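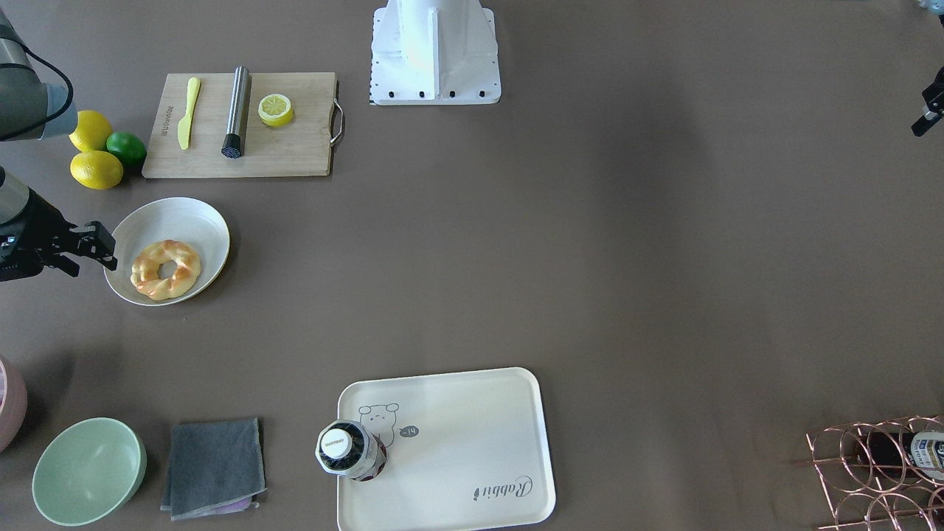 Clorton Recipe Card Corpus

Version 3. Plain text and tab-separated files.

Summary

The Clorton corpus is a set of 2,000 transcribed recipe cards in English, drawn from household card boxes donated to the Dramholm reading room. Each card has been typed out in full, split into fields and checked against the original by a second reader. The corpus is meant for work on spelling, household vocabulary, weights and measures, and the way instructions are worded when the writer expects to be the only reader.

Contents

cards.tsv – one row per card, nine columns, UTF-8.
units.tsv – every unit of measure found on the cards, with a normalised form.
notes.tsv – marginal remarks, keyed to the card number.
rejected.txt – identifiers of cards left out of the release, with a reason code.
CHANGES – differences between versions.

The scans are not part of the download. Requests to consult them go through the reading room.

Selection

The boxes held 3,000 cards in all. Cards were dropped if they were printed cuttings with nothing handwritten on them, if they repeated another card word for word, or if more than half of the text could not be read. Reason codes for these are P, D and L respectively. Code X marks cards withheld at the donor's request. No attempt was made to balance the set by region or decade, and baking is heavily over-represented.

Transcription rules

Spelling is kept as written, including obvious slips. Crossed-out words are placed between square brackets. A word the reader could not make out is given as a single question mark, and a doubtful reading is followed by one. Line breaks on the card are kept as a vertical bar.

Fractions are typed with a slash, so that a half is always 1/2 and never a single character. Abbreviations are not expanded in cards.tsv. The expanded forms are in units.tsv, where 148 distinct written forms are mapped to a much shorter list of units. "Cup" is left unmapped. Some writers meant a teacup, some a measuring cup, and the card seldom says which.

Oven settings

Temperatures appear as gas marks, Fahrenheit, Celsius or words ("slow", "moderate", "hot"). The oven_raw column holds whatever is on the card. The oven_c column holds a Celsius value only where the card gives a number or a gas mark. Words are not converted. Version 1 did convert them, using a single table, and results based on that column should be rerun.
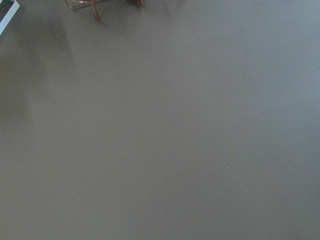
Simiyu, replying to the draft of this section, would have kept the converted words in a column of their own: readers will only build a table themselves, each a different one, and "moderate" will end up meaning six things in six papers. The objection is recorded and has some force. The column may return in a later version as oven_word_c, switched off by default in the loading script.

Known problems

Card numbers are not in date order. They follow the order in which the boxes were opened.

In 175 cards the title is missing and the title column carries the first line of the ingredients instead. These rows have title_src set to "ingr".

The notes.tsv file mixes remarks by the original writer with remarks by later owners of the box. Ink colour was recorded for some boxes and not for others, so the two cannot be told apart reliably.

Loading

The files have a header row and use tabs throughout. There is no quoting. Double quotation marks in the text are literal, and a parser left on its default settings will swallow rows at card 61 and again further down. Turn quote handling off.

Licence and hosting

Free for research and teaching with credit to the Clorton corpus. The files are hosted by Platuvness, and corrections can be filed on the tracker there. Please give the card number and the column name. Corrections received before the end of November go into the next version.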